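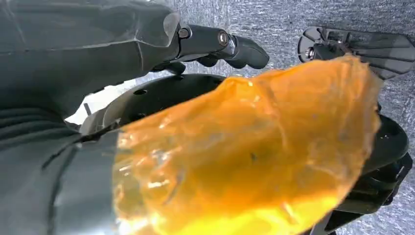
Drolstead, April
Von Ga-eun Ok

Diese Website verwendet Cookies. Mit der weiteren Nutzung stimmst du zu. Einstellungen | Akzeptieren

Eigentlich wollten wir ja über Mülltrennung schreiben, aber dann hat Woo-jin in der Mensa so lange über die Lautstärke geschimpft, dass wir unser Thema hatten: Wie laut ist es beim Mittagessen, und wen stört das überhaupt?

Also haben wir uns (Woo-jin Moon, In-ho Bae und ich) drei Wochen lang mit einem Schallpegelmesser an den Tisch neben der Geschirrrückgabe gesetzt. Blöder Platz, ich weiß! Frau Shim, unsere Betreuerin, hat uns dann auch gefragt, ob wir die Mensa messen oder die Teller. Danach sind wir umgezogen, erst ans Fenster und später noch in die Ecke hinter den Säulen, und die ersten Werte stehen jetzt nur im Anhang.

Parallel lief der Fragebogen. Verschickt haben wir ihn an etwa 2.000 Leute über den Verteiler, zurück kamen 807 Antworten, und ich war ehrlich baff, wie viele davon halbe Romane im Freitextfeld hatten. Am meisten genervt hat die Leute das Stühlerücken, noch vor den Gesprächen und weit vor der Musik am Tresen. Die Musik mögen erstaunlich viele sogar – In-ho bis heute nicht.

Dazu haben wir 22 kurze Interviews geführt, meistens in der Schlange, weil da eh alle warten. Eine Studentin aus dem ersten Semester isst inzwischen lieber auf der Treppe im Brabec-Bau, auch im Winter.

Die Filzgleiter für die Stühle haben wir im Nebenraum schon ausprobiert, die Auswertung dazu macht In-ho gerade fertig. Wer die Rohdaten haben will, schreibt mir einfach.

Newsletter der Projektwerkstatt abonnieren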